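Ticket: Abonnentendaten nach Titelübernahme unvollständig, E-Paper-Zugänge gesperrt
Bereich: Vertrieb / Digitalabo
Priorität: hoch
Status: gelöst, Nacharbeiten offen
Betroffene Titel: Gerilholm Magazin, Gerilholm Garten
Altes System: Aboverwaltung Brolstead
Neues System: Jemlow Abo

Meldung, 7:40 Uhr

Seit der Umstellung in der Nacht können sich Leser der beiden übernommenen Titel nicht mehr im E-Paper anmelden. Nach Eingabe von Mailadresse und Passwort erscheint der Text "Für diesen Titel liegt kein aktives Abonnement vor". Betroffen sind nach Stand der Hotline nur Kunden mit Kombiabo (Print und Digital). Reine Digitalabos funktionieren. Die Printauslieferung für September ist bereits beim Versand und nicht betroffen.

Bitte vor dem Erscheinen der neuen Ausgabe klären, sonst haben wir die Anrufe doppelt.

Erste Prüfung, 8:25 Uhr

Anmeldung mit einem Testkonto (Kombiabo) nachgestellt, Fehler tritt auf. Konto ist in Jemlow vorhanden, Lieferadresse stimmt, Zahlweise stimmt. Im Feld "Berechtigung digital" steht nichts. Bei einem Digitalkonto steht dort der Titelcode.

Cache am Anmeldedienst geleert, keine Änderung. Passwort zurückgesetzt, keine Änderung.
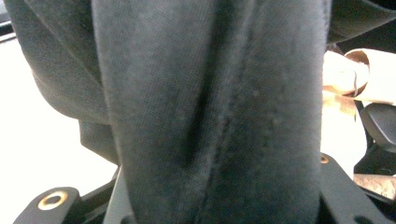 Importprotokoll der Nacht angefordert. Der Dienstleister Lodhi, der den Export aus Brolstead gemacht hat, ist ab 9 Uhr erreichbar.

Zwischenstand, 9:50 Uhr

Importprotokoll liegt vor. Der Lauf ist ohne Abbruch durchgegangen, meldet aber 392 Datensätze mit dem Hinweis "Produktschlüssel unbekannt, Zeile übernommen ohne Berechtigung". Der Hinweis gilt im Protokoll nur als Information und nicht als Fehler, deshalb kam nachts keine Alarmmail.

Stichprobe aus der Liste: alles Kombiabos. In Brolstead hatte ein Kombiabo einen eigenen Schlüssel mit angehängtem K. In Jemlow gibt es diesen Schlüssel nicht, dort werden Print und Digital als zwei Positionen unter einem Vertrag geführt. Die Zuordnungstabelle enthält für das K keinen Eintrag -- in der Testmigration fiel das nicht auf, weil die Testdatei nur Einzelabos enthielt.

Rückfrage an Lodhi: Wurde das K im Export absichtlich stehen gelassen? Antwort: Ja, laut Absprache sollten die Schlüssel unverändert geliefert werden. Die Umsetzung lag damit bei uns.

Übergangslösung, 10:30 Uhr

Für die betroffenen Konten wurde eine zeitlich begrenzte Freischaltung eingerichtet. Die Hotline kann sie über die Maske "Kulanz" je Konto setzen. Bitte nur setzen, wenn sich der Kunde meldet, und im Bemerkungsfeld die Ticketnummer eintragen. Keine neuen Verträge anlegen, sonst wird doppelt berechnet.
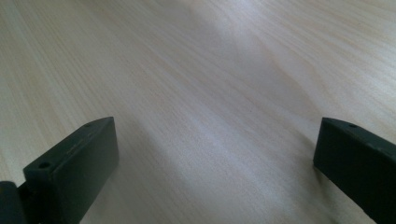

Der Rechnungslauf für beide Titel ist bis auf Weiteres angehalten. Mahnungen ebenso.

Korrektur, 13:15 Uhr

Zuordnungstabelle um die fehlenden Schlüssel ergänzt, 5 Einträge. Einer davon betrifft ein altes Geschenkabo, das laut Vertrieb nicht mehr verkauft wird, aber noch läuft.

Nachimport zuerst auf dem Testsystem mit 100 Konten. Ergebnis: Berechtigung gesetzt, Printposition unverändert, Vertragsbeginn unverändert. Bei den Geschenkabos wurde der Beschenkte als Rechnungsempfänger eingetragen. Regel angepasst, zweiter Testlauf ohne Befund.

14:40 Uhr: Nachimport auf dem Produktivsystem gestartet. Während des Laufs keine Änderungen an Kundendaten möglich, die Hotline ist informiert.

14:55 Uhr: Lauf beendet, keine Hinweise im Protokoll. Testkonto kann sich anmelden und die aktuelle Ausgabe sowie das Archiv öffnen.
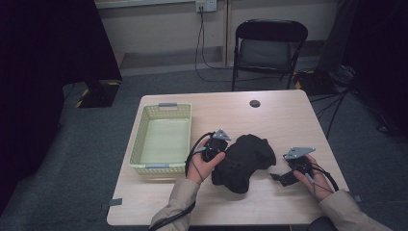 Rückmeldung Hotline, 16:10 Uhr

Keine neuen Meldungen zur Anmeldung. Zwei Kunden sehen im Archiv nur Ausgaben ab dem Übernahmemonat. Das ist ein anderes Thema, die älteren Ausgaben von Gerilholm Garten sind noch nicht vollständig übertragen. Dafür bitte ein eigenes Ticket, nicht hier anhängen.

Ursache

Fehlende Zuordnung der Kombischlüssel beim Import aus Brolstead. Unbekannte Schlüssel wurden ohne Berechtigung übernommen und nicht als Fehler gewertet.

Offene Punkte

Kulanzfreischaltungen vom Vormittag wieder entfernen. Sie laufen zwar von selbst aus, stehen bis dahin aber in der Statistik als Gratiszugänge.

Rechnungslauf freigeben, sobald der Vertrieb die Stichprobe bestätigt hat.

Hinweis "Produktschlüssel unbekannt" in Jemlow auf Fehlerstufe setzen, mit Mail an die Bereitschaft.

Testdatei für die nächste Titelübernahme erweitern. Vorschlag: 2.000 Konten aus dem Echtbestand, anonymisiert, alle Aboarten einschließlich Geschenk- und Studentenabo.

Nachtrag, 17:05 Uhr

Stichprobe vom Vertrieb bestätigt, Rechnungslauf freigegeben, Mahnsperre bleibt bis Monatsende. Ticket bleibt offen, bis die Kulanzfreischaltungen entfernt sind.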